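Suchbegriff eingeben
Suchen

Lesezeit: 4 Minuten
Trostitz, im September

Kapitel 7
Wenn der Greifer nichts hält: Kontaktfehler beim Öffnen von Türen

In Kapitel 6 wurde der Türgriff als Gegenstand behandelt, den ein Roboter finden, fassen und drehen muss. Dabei wurde vorausgesetzt, dass die Tür nach dem Drehen auch aufgeht. Diese Voraussetzung wird jetzt aufgegeben. Das Kapitel befasst sich mit Läufen, in denen der Roboter sein Programm bis zum Ende abarbeitet und dabei an irgendeiner Stelle den Kontakt zur Tür verloren hat, ohne es zu bemerken.

Als durchgehendes Fallbeispiel dient eine Versuchsreihe aus dem Projekt Deltis. Ein mobiler Roboter mit Parallelgreifer sollte Zimmertüren in einem Pflegewohnheim öffnen. Bevor das Gerät in ein Gebäude durfte, wurde die Steuerung in der Simulation geprüft. Von 1872 simulierten Läufen meldete die Steuerung 1638 als erfolgreich. Die übrigen brachen mit einer Fehlermeldung ab und waren damit leicht zu untersuchen. Schwieriger waren die Läufe, bei denen die Meldung »Tür offen« erschien und die Tür geschlossen oder nur einen Spalt weit offen war. Eine Durchsicht an einem Mittwoch förderte etwa 200 davon zutage.

Für diese Fälle hat sich in der Arbeitsgruppe der Ausdruck »stiller Fehlgriff« eingebürgert, und wir übernehmen ihn. Ein stiller Fehlgriff liegt vor, wenn die Steuerung einen Kontakt annimmt, der nicht besteht, und auf dieser Annahme weitere Bewegungen ausführt. Er unterscheidet sich vom gemeldeten Fehlgriff allein dadurch, dass keine Überwachung anspricht.

Zur Untersuchung solcher Läufe gehört neben den Messwerten auch die Ansicht aus der Handkamera. Man prüft zuerst, was sich zwischen den Fingern befindet, und vergleicht es anschließend mit dem Zustand, den die Steuerung zum selben Zeitpunkt protokolliert hat.
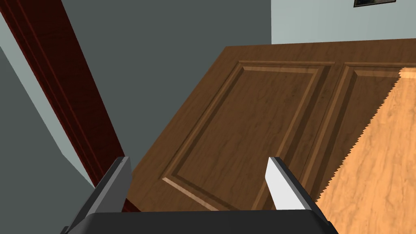
Abb. 7.1 Simulierte Ansicht von der Hand aus: Zweifingergreifer vor einer braunen Kassettentür. Zwischen den Fingern befindet sich kein Gegenstand.

Eine Einzelansicht wie Abb. 7.1 sagt nichts darüber, ob der Greifer vorher etwas gehalten hat. Auch die Stellung der Tür lässt sich aus einer schrägen Ansicht nur unsicher beurteilen. Dafür braucht man den Verlauf von Fingerabstand, Greifkraft und Scharnierwinkel. Erst wenn alle drei Größen auf dieselbe Zeitachse gelegt werden, lässt sich der Augenblick bestimmen, in dem der Kontakt abgerissen ist.

Ebenso ist zu klären, ob ein auffälliges Bild einen Fehler der Steuerung oder einen Fehler der Darstellung zeigt. In Abb. 7.1 läuft rechts eine hellere Holzfläche mit gezackter Kante über die Tür. Solche Kanten können entstehen, wenn sich zwei Flächen im Modell durchdringen oder nahezu in derselben Ebene liegen. Ob es sich im Einzelfall so verhält, muss am Geometriemodell nachgesehen werden. Durchdringen sich auch die Kollisionskörper, können die berechneten Kontaktkräfte unbrauchbar sein, und der Lauf ist aus der Auswertung zu nehmen.

7.1 Drei Ursachengruppen

Die stillen Fehlgriffe der Reihe ließen sich 3 Gruppen zuordnen.

Abrutschen. Der Greifer fasst die Klinke, verliert sie aber während der Zugbewegung. Im Protokoll fällt die Greifkraft innerhalb weniger Zeitschritte ab. Die Steuerung wertete die Kraft nur beim Schließen der Finger aus und danach nicht mehr.

Leergriff. Die Finger schließen neben der Klinke. Der Schwellenwert für den Fingerabstand war so großzügig gesetzt, dass auch ein fast geschlossener Greifer als »Gegenstand gefasst« galt.

Falsche Zustandsmeldung. Die Meldung »Tür offen« wurde aus der zurückgelegten Strecke der Hand abgeleitet. Bewegte sich die Hand weit genug zurück, galt die Tür als geöffnet, gleichgültig, wo das Türblatt stand.

Die dritte Gruppe ist sicherheitstechnisch die ernsteste. Nach der Meldung gab die Steuerung die Fahrbewegung frei, und der Roboter fuhr auf eine Öffnung zu, die es nicht gab. In einem Gebäude kann dabei jemand hinter der Tür stehen. Im Prüfstand Corcombe wurde die Freigabe deshalb an eine unabhängige Messung des Türwinkels gebunden; Abschnitt 7.4 beschreibt den Aufbau.

Voraussetzungen für dieses Kapitel sind das Reibungsmodell aus Abschnitt 4.2 und die Grundbegriffe der Zustandsautomaten. Wer die Herleitung der Reibkegel nicht mehr gegenwärtig hat, sollte sie vor Abschnitt 7.2 wiederholen, in dem die Haltekraft an der Klinke berechnet wird.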